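4 Installing and levelling the Kallitz height-adjustable table

4.1 Before you start

Unpack the top and both leg columns on a clean, flat floor. Allow a clear gap of 60 mm between the rear edge of the top and the wall, so that cables are not pinched when the table is raised.

Caution: Do not connect the mains lead until step 5 is complete.

4.2 Fitting and levelling

1. Place the top face down on the packing sheet. Line up the Hakala crossbar with the moulded marks.

2. Fit all bolts by hand, then tighten them in a diagonal order to 7 Nm. Do not use an impact driver.

3. Turn the table upright. Two people are needed for this step.

4. Set a spirit level on the top, first lengthways, then across. Adjust the feet until both readings agree. If one foot will not reach the floor, use the spacer from the accessory bag – never folded card.

5. Wipe the top with a damp cloth and let it dry. The white finish is smooth and matt, and will mark if solvent or abrasive cream is used. 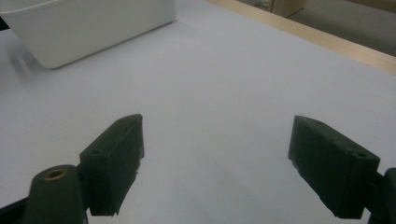 4.3 First movement

6. Connect the mains lead. Hold the down key until the columns stop and the display shows 23.

7. Release the key, then press up once. The top should rise evenly on both sides.

Note: If the display shows E2, the columns are out of step. Disconnect the supply, wait around a minute and repeat step 6. If the code returns, contact Skarer service and quote the part number on the control box.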